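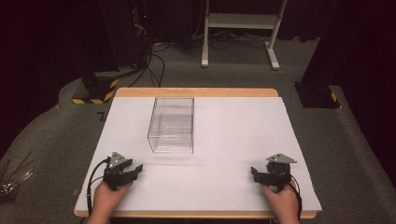

A work board, also called a table board or overlay board, is a flat, rigid panel laid on top of a table to provide a temporary working surface. It is not fixed to the table and can be lifted away when the work is finished. Work boards are used in homes, classrooms, craft rooms, and small workshops, most often where a table has to serve more than one purpose. White is the most common color, although gray, green, and plain wood finishes are also found.

Terms

Usage varies by trade and region. Dressmakers generally speak of a cutting board or cutting table top, while model makers and bookbinders prefer bench board. In schools the word overlay is usual. The term work board is used in this article for any loose panel that covers most of a tabletop. It does not include table pads, which are soft and folded, or desk mats, which cover only the area directly in front of the user.

History

Loose boards have been placed over trestles and tables for as long as either has been in use, and for much of that time the board was itself the table. The separate overlay became a household article when dining tables with finished tops came within reach of more families, and the owner of such a table had reason to keep paste, ink, and blades away from it. Early boards were made at home from whatever lumber was on hand, often with cleats across the underside to prevent warping.

Factory-made boards followed. The Sodoston company, a supplier of school furniture, sold a painted overlay board in three sizes, and the middle size was widely copied by other makers. Its catalogs recommended that the board be repainted each June, when classrooms were closed. The later Prula board had a sealed surface on both faces and could be turned over when one side became worn. Hendrik Khumalo, in his survey of classroom furnishings, describes the reversible board as the most important change in the article's design and notes that it remained in some school inventories long after the tables it was bought for had been replaced.

Construction

Boards are made from solid wood, layered wood, pressed fiber, or plastic sheet. The surface may be painted, coated, or left bare. A matte finish is generally preferred for close work, as a glossy one reflects overhead lights and makes small or clear parts harder to find. Thickness depends on the span and the weight to be carried. Thin boards are easy to store but may bow at the corners, and a bowed board will rock when leaned on.

Edges are rounded or taped on better boards. Some makers add thin rubber strips to the underside. On a table with a polished top, a cloth or a sheet of felt is commonly placed between the two surfaces.

Size and placement

A board is normally cut slightly smaller than the table it covers, so that a narrow border of the tabletop remains in view. On a table of honey-colored wood, for instance, a white board leaves a thin strip of the wood showing at the near and far edges. The border keeps the board from overhanging, where it could be tipped by a hand or forearm, and it gives the user a place to grip when lifting. Montri Prasertsri, who wrote on the layout of shared workrooms, advised a margin equal to the width of two fingers and warned against boards cut flush, which he considered difficult to remove without scratching the table.

Placement is usually square to the table edges. Sewing rooms sometimes set the board at a slight angle to suit the direction of the cloth.

Use with containers

Open containers are often kept on the board to hold parts, scraps, or finished pieces. Clear plastic boxes are popular for this purpose, as their contents can be checked from the side without lifting or tipping the box. A tall, straight-walled box takes up little of the surface, but it is less stable than a shallow tray and its thin walls can be hard to see against a white board when it is empty. Many users therefore place it toward the far side of the table – within reach, but away from the area where the hands rest and move.

Low trays are preferred for pins, beads, and other small items. Round containers are less common on boards, as they leave unused space when set side by side. The Hondov range of sorting boxes, sold for hobby use, was designed with flat sides for this reason.

Surface marks and care

Scuffs and light gray marks are normal on a white board that has been in regular use, and they do not affect its function. Most can be reduced with a damp cloth and mild soap. Abrasive powders remove the matte finish and leave shiny patches, which tend to collect more dirt than the surrounding surface. Pencil lines may be taken off with a soft eraser. Ink is more difficult to remove and may stain a bare or poorly sealed board permanently.

Some marks are made on purpose. A small tick or angled line near a corner may serve to show which way a board is to be laid or where a piece of work should be lined up. Nusrat Debnath, in an article of March 2020 on workroom habits, recorded corner marks on boards in several community craft rooms and found that users often continued to follow them after their original meaning had been forgotten.

Boards are best stored flat or upright against a wall with full support along the lower edge. Leaning a board at an angle for long periods can cause a permanent bend. Damp storage is unsuitable for pressed fiber, which swells at the edges and cannot easily be restored.

Related articles

Cutting mat
Drawing board
Table pad
Trestle table
Sorting tray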